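The Katevlow deck had been legal for one month when the ban came down. I read it in July, at the counter in Mulliver, with 287 cards sorted into piles.
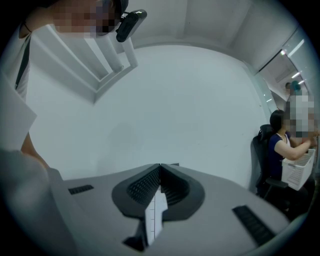 Black pads on pale gray.

My opponent that night played Millora, the old lake spirit, four copies. She drew two of them in her opening hand and asked if I still wanted to play under the old rules. I said yes. The store's ladder had me at 2,126 points and her at 2,852, so I had little to lose.
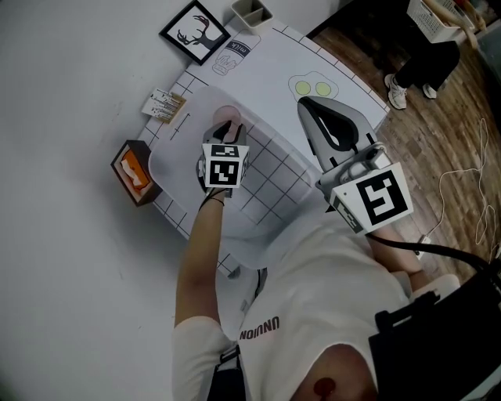 Second Game

I lost the first one in six turns. In the second I held Kong back until she had spent her counters, then put him down and passed. She read the card twice.
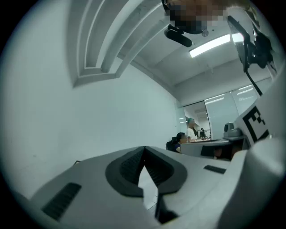 Photo: Mulliver Game Room

"He's banned at midnight," she said.

It was twenty to twelve. I turned Kong sideways and attacked for the game. She wrote the score on the slip, and we shuffled for the third.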